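Minutes of the Clergate Home Helper project meeting, December
Held in the small meeting room, starting just after 2 in the afternoon
Chair: Kaiwen Dong

Kaiwen welcomed everyone, thanked the Ketus people for making the journey in such miserable weather, and said how pleased he was to see so many round the table (and so much cake, for which we are all grateful). The last minutes were agreed, with one spelling put right.

1. The stopping fault

Most of the afternoon went on this, and rightly so. Kaiwen took us back over the overnight run of the tidying program in the simulated room. Out of 374 attempts at fetching an item from the desk, the arm failed to stop when told to in 8 of them. In each case the stop command was sent and logged, and the arm carried on to the end of its movement before it took any notice. In 2 of those it went on to push the mug off the desk.

Han had very kindly sat up with the logs and talked us through them with great patience. The stop message goes into the same queue as the ordinary movement messages, so when the planner is busy it simply waits its turn like everybody else. It happens mostly when the arm is reaching between things that stand close together, as the planner then sends a great many small corrections. 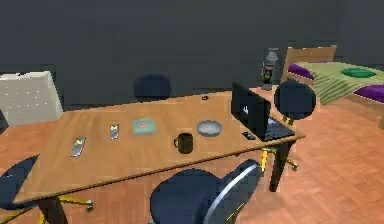 Ketus asked whether the chairs might have something to do with it, as the planner has to work its way round them as well. Han thought they made the queue longer but were not the root of the trouble, and offered to repeat the run with the chairs taken out so that we can all be sure. There was a long and good-natured talk about whether a fault in simulation ought to hold up the real arm at Turemo. Several of us felt the real one was protected by its red button, which cuts the power and does not go through the queue at all. Kaiwen said he quite understood, but the spoken stop and the tablet stop both do use the queue, and those are the ones a person in their own home would reach for first.

Agreed: the arm at Turemo stays switched off until stop messages have their own route. Han to write the change, Ketus to check it - separately, please, and without comparing notes beforehand.

2. Reporting faults

The first of the failures had been marked as "slow response" and passed over for 7 days. Kaiwen was very clear that no one was being blamed, and that he had read the same line himself and thought nothing of it. From now on, any late stop goes down as a safety fault, however small the delay, and is sent to the whole group the same day.

3. Any other business

Turemo would like their spare cables back. The heating in the lab has been reported again.

The next meeting will be in January, once the repeat run has finished. Han will send the results round beforehand.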